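홈 | 목차 | 이전 절 | 다음 절 | 참고문헌
최종 수정: 6월
조회 1156 · 공유 12 · 댓글 3

4.3 침구 정리 작업의 자동화와 남는 노동

앞 절에서 다룬 운반 자동화와 달리, 침구 정리는 자동화의 성과를 말하기가 까다로운 영역이다. 단단한 상자는 어디를 잡아도 모양이 크게 달라지지 않지만 이불은 잡는 순간 형태가 바뀐다. 모서리가 안쪽으로 말려 있으면 사람도 한 번 들추어 보아야 한다. 그럼에도 숙박 및 돌봄 시설을 대상으로 한 도입 제안서들은 침구 정리를 "단순 반복 업무"로 분류하고, 객실당 소요 시간에 객실 수를 곱해 절감 인력을 산출해 왔다. 본 절은 이 계산이 현장에서 무엇을 빠뜨리는지를 살핀다.

관찰 대상은 장기 투숙형 숙소를 운영하는 Plolten의 사업장 3곳이다. 이곳에서는 정리 담당자가 손에 드는 그리퍼로 작업하면서 동작 기록을 남기고, 공급사인 Avusov가 그 기록을 학습 자료로 받아 간다. 회사 내부에서는 이 과정을 Nirine이라는 사업명으로 부른다. 담당자 12명과 면담하였고, 작업 일지를 함께 검토하였다. 일지의 기재 방식이 사업장마다 달라 정량 비교에는 한계가 있음을 미리 밝혀 둔다.

가장 먼저 눈에 띄는 변화는 작업 속도의 저하였다. 맨손으로는 이불 끝을 두 손으로 잡아 한 번에 펼치던 일을, 그리퍼를 쓰면 한쪽 끝을 집고, 당기고, 놓고, 다시 집는 식으로 나누어야 한다. 손가락 끝의 감각을 쓸 수 없으므로 천이 한 겹 잡혔는지 두 겹 잡혔는지는 눈으로 확인한다. 공급사는 이를 도입기의 일시적 비용으로 설명한다. 그러나 면담 참여자 다수는 익숙해진 뒤에도 맨손 작업의 속도에는 이르지 못했다고 답하였다. 한 담당자는 "이불은 그래도 나은데, 이불 위에 뭐가 하나라도 올라와 있으면 그때부터 순서를 다시 생각해야 한다"고 말했다.

이 진술은 침구 정리라는 업무의 경계가 제안서의 정의보다 훨씬 넓다는 점을 보여 준다. 그림 7의 방에서도 구겨진 흰 이불 위에 파란 천이 놓여 있고, 그 일부는 그리퍼 팔 아래로 들어가 있다. 천을 먼저 치울지, 이불과 함께 당길지, 세탁물로 볼지 투숙객의 물건으로 볼지는 집는 동작에 앞서 내려야 하는 판단이다. 담당자들은 이런 판단을 별도의 업무로 여기지 않았고, 일지에도 적지 않았다. 기록되지 않으니 소요 시간에도 잡히지 않는다. 절감 효과를 계산할 때 분모와 분자 양쪽에서 모두 빠지는 셈이다.

방의 조건도 고려해야 한다. 같은 방에는 흰 세탁기 두 대가 나란히 있고, 그 위에 흰 상자들이 쌓여 있으며 한쪽에는 옷가지와 가방이 더미를 이루고 있다. 침대 머리맡 너머에도 갈색 골판지 상자가 올려져 있다. 제안서의 도면에 나오는 침대는 사방이 트여 있으나, 장기 투숙형 숙소의 방은 거주자의 물건과 설비가 자리를 나누어 쓰는 공간이다. 공급사의 시연이 이루어진 Achari 교육장은 침대 하나와 협탁만 둔 방이었다. 교육장에서 얻은 작업 시간을 이런 방에 그대로 적용하는 것은 근거가 약하다고 본다.

기록의 양에 대한 해석에도 주의가 필요하다. Plolten은 거의 1000건에 이르는 동작 기록을 확보했다는 점을 사업의 성과로 보고하였다. 이 수치가 뜻하는 바는 분명하지 않다. 일지를 대조한 결과, 담당자들은 기록이 잘되는 방을 골라 먼저 작업하고 물건이 많은 방은 맨손으로 처리하는 경향이 있었다. 할당량이 있고 실패한 기록은 건수에서 제외되는 조건이라면 예상할 수 있는 행동이다. 결과적으로 정작 어려운 방은 학습 자료에서 빠지고, 그 방을 치우는 노동은 여전히 사람의 손에 남는다. 이렇게 모은 자료로 무엇을 자동화할 수 있을지 의문이다.

담당자의 지위 변화 역시 낙관하기 어렵다. 회사 측 문서는 이들을 "시연 전문가"로 부르며 숙련의 가치가 높아졌다고 서술한다. 그러나 면담에서 확인된 수당은 기록 건수에 연동되어 있었고, 방의 난이도는 반영되지 않았다. 손목과 어깨의 부담을 호소한 참여자도 있었는데, 그리퍼를 든 채 침대 안쪽까지 팔을 뻗는 자세가 원인으로 지목되었다. 다만 본 조사는 신체 부담을 측정하지 않았으므로 여기서는 진술이 있었다는 점만 기록한다. 자신의 동작이 이후 어디에 쓰이는지 설명을 들었다고 답한 사람은 소수였다.

반론도 있다. 일부 참여자는 새 도구를 다루는 일이 지루함을 덜어 준다고 하였고, 기록 시간이 따로 배정된 오전에는 객실 압박이 줄었다고 답했다. 이러한 긍정적 경험을 부정할 이유는 없다. 그러나 그 여유는 기록 시간 동안 다른 담당자가 객실을 대신 맡았기에 생긴 것으로, 배정표를 함께 놓고 보면 전체 업무량이 줄었다는 증거는 찾을 수 없었다.

따라서 본 연구는 침구 정리의 자동화 효과를 논할 때 적어도 기록 대상에서 제외된 방의 수와 그 방에 든 시간을 함께 공개해야 한다고 주장한다. 현재 세 사업장 가운데 이를 집계하는 곳은 없다. 도입 이후의 인력 배치에 대해서는 5장에서 배정표를 중심으로 다시 검토한다.
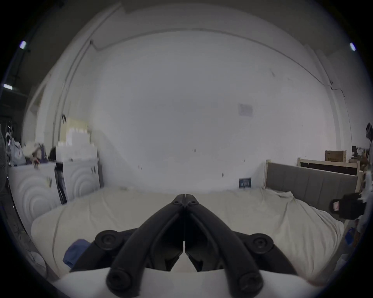

그림 7. 손에 드는 그리퍼를 이용한 침구 정리 작업. 왼쪽에 세탁기 두 대가 보인다.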